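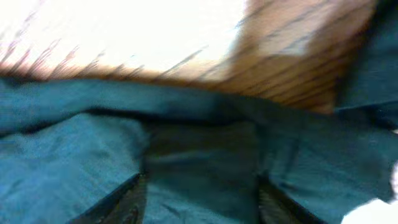

One operator on the Plumton cell wrote in to ask whether a failed grasp ruins the whole recording, or whether she can open the fingers and go again. She can go again. That question comes up more than any other on cloth work, so it leads the page this time.

Support > Teaching by Demonstration > Cloth Tasks FAQ
August 14, 2026 — Posted by the Jurkent support desk

Should I keep a recording with a second try in it?
Yes, if the second try is deliberate. Open fully, back off, then approach. Delete recordings where you fished around for the fabric without a clear approach.

How many demonstrations does a folding task need?
Plan on 200 for one fabric on one table. The Skotadville site had 1,681 across all its fabrics at the end of May, and they still record new ones when a supplier changes.

Hand guiding or remote control?
Remote control for anything the wrist camera has to see. With hand guiding your sleeve ends up in the picture. Hand guiding is fine for setting the start pose and for teaching a simple reach.

Where should I grip?
On a raised fold. Flat cloth gives the fingers nothing to close on. If there is no fold, push the cloth a little with both fingertips to make one — this counts as part of the task, so leave it in.

How fast should I move?
Slower than feels natural near the cloth, normal speed elsewhere. If the wrist view smears while the fingers are closing, the policy has very little to learn from at that point.

Does lighting matter?
It does. Strong light from one side can turn part of the table white in the wrist view and leave the fabric between the fingers dark. Close the blind or move the lamp before you start a batch, and don't change it partway through.

How long can one recording be?
The Bonsu recorder stops at 26 seconds by default. You can raise this under Session, but long recordings are usually two tasks and should be split.

Can two people share a batch?
Up to 3 operators per batch. Each one logs in separately.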